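From: Yuzhen Cheng
To: Holtberg Kitchen Table list
Subject: Re: [holtberg-table] cups and tins, where do they all go??

Hi all,

Sorry for the slow answer, Monday got away from me and then the dog had to go to the vet (she's fine, she ate a sock).

Dehua wrote:

> We've moved into the smaller flat and I've got one cupboard for everything
> you drink out of, plus tea and coffee. One! It's 340 mm deep and whoever put
> it in made the bottom shelf tall enough for a stockpot and the top one
> useless. At the moment the plastic cups are in a stack that leans, the tins
> are behind them, and every morning I have to take the whole lot out to get
> at the tea. Does anyone keep the cups and the tins together, or is that
> asking for trouble? Also, do I really need lids on everything? Happy to be
> told to throw things out.

Dehua, you have my full sympathy, I had exactly that cupboard in the Wadach Street place and I swore at it for years. Mine had a hinge that stuck as well, so you had to lift the door a bit to shut it.

I do keep them together, and I reckon it's fine as long as you stop thinking in stacks. The leaning stack is the whole problem! Clear plastic cups grab hold of each other if you push them down, and then you're standing there at six in the morning trying to twist two of them apart with the kettle going. I keep mine side by side, upside down on a bit of non-slip matting, and I only kept as many as fit in one row. The rest went to Xiaoyan for her school fete (thanks again Xiaoyan, and no, I don't want them back).

Tins go in front, cups behind. I know that sounds the wrong way round, but we use the tea tin far more often than the plastic cups, which only come out when the grandkids are here or when we eat in the yard. If your house drinks more water than tea then swap it.

On lids, yes for tea and coffee, always. I've got one plain round metal one that shuts properly and it's outlasted every fancy jar I've been given. For sugar I don't bother much, though up north you'd want to, with the ants. And please don't buy a matching set before you've measured, I did that and the tallest one has lived in the laundry ever since with pegs in it.

What helped most was getting it all out onto a table first. Pull out one cup and one tin, put them down next to each other and work out the shelf height from those two. Do it on something soft or pale if you can, an old sheet or a bit of foam board, so you can see what you're doing and nothing gets scratched. Clear cups just vanish on my kitchen bench, I've knocked more of them onto the floor than I'd like to say.

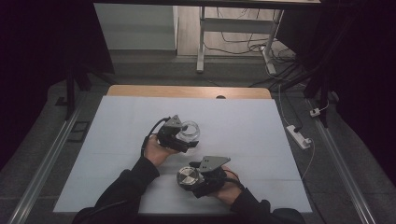 Yuto Shibata reckons I've got it backwards and the cups should go right up on the useless top shelf, seeing they weigh nothing and won't hurt anyone if they come down, which leaves the whole bottom shelf for tins. He's probably right if you can reach, Dehua. I can't, not without the step stool, and the step stool is a whole other storage problem.

The other thing you could do with a tall bottom shelf is put one of those wire half-shelves in it. Mine was second-hand and a bit wobbly until I put felt under two of the feet. Measure inside the door frame as well as the cupboard, because mine wouldn't go in past the hinges and I had to tip it on its side and say a few words.

As for throwing things out, anything that's gone cloudy or has a split in the rim can go. I gave up trying to bring the cloudy ones back with bicarb. You get a sore arm and a slightly less cloudy cup.

Haiyan, did you ever find out where your sister got the sliding tray? I'd like one for under the sink, nothing to do with cups.

I've still got a spare roll of the matting if anyone wants a length, just sing out and I'll bring it to the next lunch.

Cheers,
Yuzhen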